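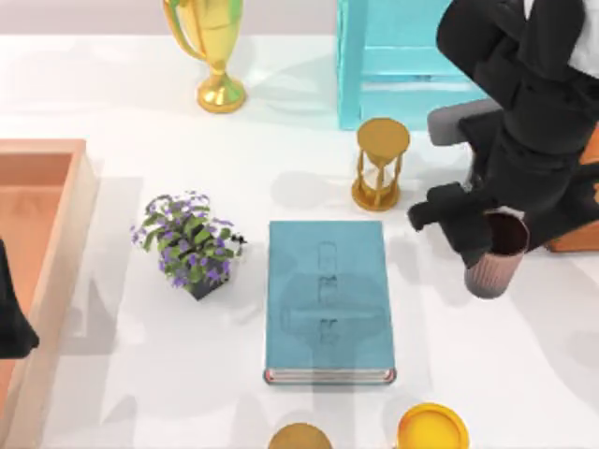
A gold trophy cup and an hourglass on a white tabletop.

How to Speak at a Leldale County Board Meeting

Last updated: August 3, 2021

I put off speaking at a county meeting for years, mostly out of plain nerves, and I'd hate for you to do the same. It is much easier than it looks from the back row, and the people at the front are usually glad to hear a voice they don't already know. These steps are for Leldale County, but most of them will work fine over in Prundeck too.

1. Find your item on the agenda

The agenda goes up on the county website a few days before each meeting. Skim the whole thing, even the dull parts, as the item you care about may be tucked under a title you wouldn't expect. The fight over the Jaramillo Road bridge was listed as "Capital Transfers" all through April, and plenty of neighbors missed it. Write down the item number.

2. Sign up with the clerk

You can fill out the online form or use the paper card on the table by the door. You'll need your name, your town and that item number. Sign-up closes at 11 in the morning on the day of the meeting, and the clerk's office does stick to that.

3. Write it out and time yourself

You get 2 minutes, and they go by fast! Read your remarks out loud at home, slowly, with a timer running. Mine ran way over the first time - I had spent half of it thanking people. Say where you live, say what you want the board to do, and then tell them how it touches your own street or shop.

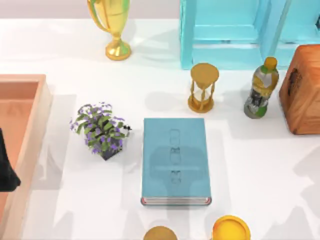

4. Bring one number, and know where it came from

A single solid figure does more good than a page of them. When the Cluvusano library branch was up for shorter hours, one speaker pointed to the 4,000 visits in the branch's own yearly report, and board members kept coming back to it all evening.

5. Speak, then stay a while

Wait for your name, walk up, and take a breath before you start. The board won't usually answer you on the spot, so please don't take the silence to heart. If you can, stay for the vote, and send a short email the next day with your remarks pasted in. It goes into the public record along with everyone else's.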